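selling paperbacks by the box, worth it??

plovero_reads
ok so cleaning out the back room, 700 paperbacks, mostly mysteries and some old cookbooks. Grustolier offered me 150 for the lot. they pick up. is that insulting or normal

dustjacket46
normal. sad but normal. paperbacks are worth nothing unless you sort them

mill_street
disagree. I did 200 one at a time last April and cleared way more than that. took forever tho

dustjacket46
yeah and what did you pay in postage. and tape. and your evenings

mill_street
postage was on the buyer. evenings I was watching tv anyway

plovero_reads
don't have the shelf space to do it slow, they're on the floor in every room at this point. wife has opinions

fadorer_fan
pull the cookbooks first!! spiral bound church ones esp. those sell on thier own. then let the dealer have the mysteries

plovero_reads
did a first pass tonight, anything with a torn cover goes in the donate pile

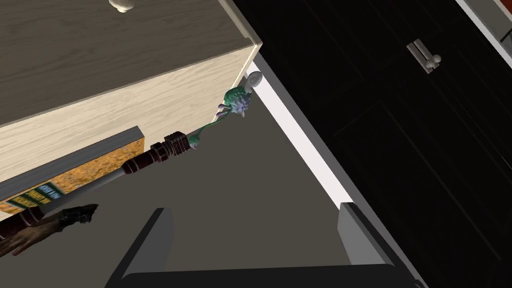 also is it dumb to keep the ones with old store stickers on them. kind of like those

mill_street
not dumb. don't peel them either, you'll take the cover with it

dustjacket46
stickers knock the price down, every dealer I've used says so. keep them if you like them but don't expect money

fadorer_fan
depends on the sticker imo. local shops that closed, people want those

plovero_reads
ok. found 46 cookbooks so far, gonna list those and ask Grustolier what they'd give for just the rest

mill_street
ask for the same 150. they won't recount

dustjacket46
they will absolutley recount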